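Teach-back

Teach-back is a way of checking understanding in health care. The clinician asks the patient to repeat the advice in his or her own words, and explains again if something is missing. It is used mostly when a person leaves the hospital or starts a new medicine.

At the Elinen clinic, the method was introduced in June for home visits. A visit there lasts up to 60 minutes, and 5 of them are kept for teach-back.

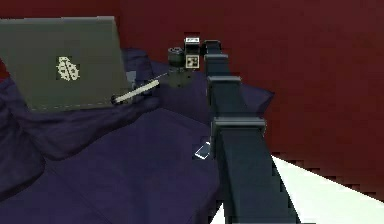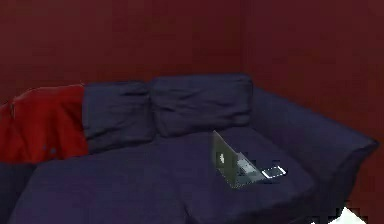 Dark red wall
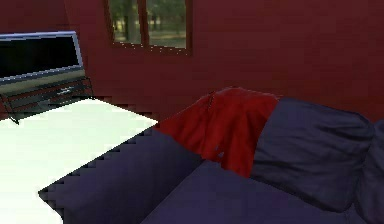 Kerubo Mrema objected that patients can repeat a sentence well and still take the wrong dose at home.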